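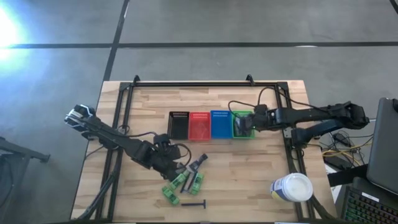

Figure 8.1 A two-armed sorting station. Four bins stand along the back of the table, with the objects grouped near the front.

Chapter 8
Chores and Small Jobs: What Machines Can Do So Far

Clearing a table is a job most people learn before they start school. You pick up what is lying there, decide where it belongs, and put it away. A child of five does it badly and an adult does it without thinking. For a machine it is still hard work, and this chapter looks at why.

Figure 8.1 is a good place to start. The bins are black, red, blue and green, and one gripper is down at the green one. On the tabletop are three green blocks, three dark tools and a round tub with a white lid, lying on its side at a tilt. Each kind of object asks for a different grasp. A block has flat sides and can be pinched from several directions. A slender handle lying flat leaves little room for a finger on either side. A tub is wide, and it may roll when touched.

Older factory robots avoided these problems. Parts came to them in fixed positions, and the arm repeated one stored motion. At the Skotwood plant in Ellberg, a packing arm of this type handled 1411 cartons per shift for years with no camera at all. Move a carton by the width of a thumb, however, and the arm closed on air.

Newer systems look before they reach. The Choo trials, which we return to in Section 8.3, gave a pair of arms 1000 loose household items to sort, one at a time. Blocks and boxes went well. Thin tools and round containers made up most of the failures, and the arms took much longer than a person would have. In a second round, held in July, the items were presented in small piles – closer to what a kitchen counter looks like – and the results dropped again.

So can machines do chores yet? On a shop floor, with good light and a short list of parts, often yes. In a home the answer depends on the chore. Vacuuming a clear floor is largely solved. Folding laundry, loading a dishwasher and putting away tools are done in labs, slowly, with a person standing by.

Section 8.1 covers grasping. Section 8.2 deals with two arms sharing one workspace, using the Plekance bench layout. Before reading on, clear your own desk and write down each separate decision you make.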